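Prompt side

In theater, the prompt side is the side of the stage from which a performance is run. It is the position of the prompt desk, the prompt book and, in companies that still employ one, the prompter. The opposite side is called the opposite prompt side. The two terms are shortened in writing to PS and OP. In British practice the prompt side is normally stage left, which is the actor's left when facing the audience. A theater in which the desk stands at stage right is said to have a bastard prompt.

Terminology

The terms PS and OP predate the general use of "stage left" and "stage right" in rehearsal. They describe a working position in the building, and the two systems do not always agree. In a house with a bastard prompt, some crews keep PS for stage left wherever the desk stands, while others move the term with the desk. Touring companies usually state in their technical notes which usage applies. American companies seldom use either term and give directions by stage left and stage right alone.

The prompt desk

The prompt desk, also called the prompt corner, is placed just behind the proscenium wall. From it the stage manager gives cues to lighting, sound, flying and stage crews. A standard desk carries a shaded reading lamp, a headset station, a clock, a set of cue light switches and a monitor with a view of the stage. Cue lights have two states: red for stand by and green for go. The crew member confirms a stand by by pressing a button, which changes the red light at the desk from flashing to steady.

In newer buildings the desk is often movable and connects to wall plates on both sides of the stage. Some productions are called from a control room at the rear of the auditorium. The prompt side then keeps its name, although nothing is prompted from it. 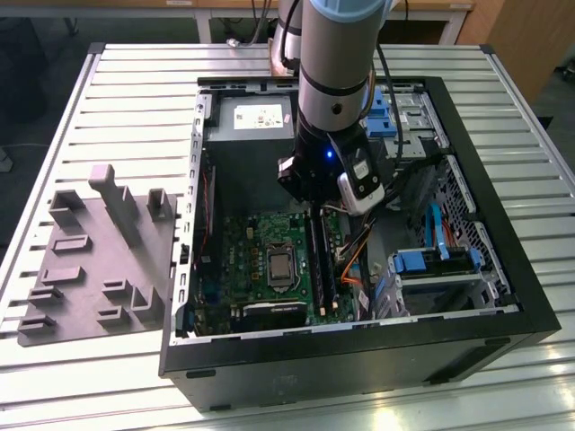 Desktop computer tower opened for work on a slatted aluminum bench.

The prompt book

The prompt book, or "the book", is the master copy of the script. It records moves, cues, calls and timings in the margin or on facing pages. The calling marks are placed against the word or action on which the cue is given. Entries are made in pencil until the production has opened. Many companies now keep the book as a computer file and print a fresh copy when changes are made, but a paper copy is still commonly held at the desk.

Prompting

Prompting is the supply of a forgotten line to an actor during rehearsal or performance. The prompter follows the text without looking up for long periods and must learn to tell a planned pause from a lapse. Planned pauses are marked in the book, usually with a short vertical stroke or a caret. A prompt consists of the first few words of the line, spoken clearly and once. In professional theater, prompting during performance has largely ceased outside opera, where the prompter may work from a box at the front of the stage. It remains usual in amateur companies.

Use at the Jilarbridge Playhouse

The Jilarbridge Playhouse, which seats 295 on one level, is a frequently cited case of a bastard prompt. Its left wing is 2 meters deep and cannot hold a desk. Tineke Coppens, stage manager at the house, adopted a fixed rule under which PS means stage left on all paperwork and the desk is called "the corner" – a usage since taken up by the Verstraete touring company. The Playhouse holds 50 prompt books, of which 29 are complete. They may be consulted in July, when the building is closed to the public.

See also

Call sheet
Cue light
Opposite prompt
Proscenium
Stage management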